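8/9/25
By Yara Majali

Ternberg open day: chopsticks in a cup

Ternberg opened its doors to explain how it teaches robots housework, and I went along expecting a slide deck. The deck came first – 20 minutes of it. The claim is that 300 demonstrations, made by people using hand-held grippers in ordinary kitchens, can train an arm as well as hours of remote control can.

Wilmer Agudelo took us through the chopstick task, which sounds trivial until the tips start crossing. The pads hold a pair upright well enough over a striped tablecloth, with the mesh cup just behind. My doubts are about the rest of it.

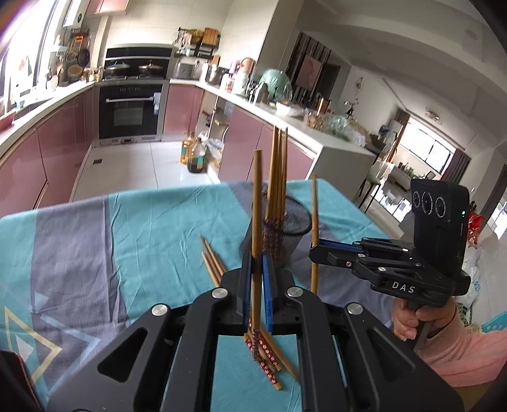

What the numbers leave out

The test was 200 trials, all with the same style of cup. I asked Agudelo about a narrower one and was told it was "on the list for March." Failed demonstrations had been dropped before training, and he couldn't say how many. I'd want that figure before I believed the chart.

Contact the newsdesk | © Marulanda | Back to top

We use cookies to improve this site. Accept or manage settings.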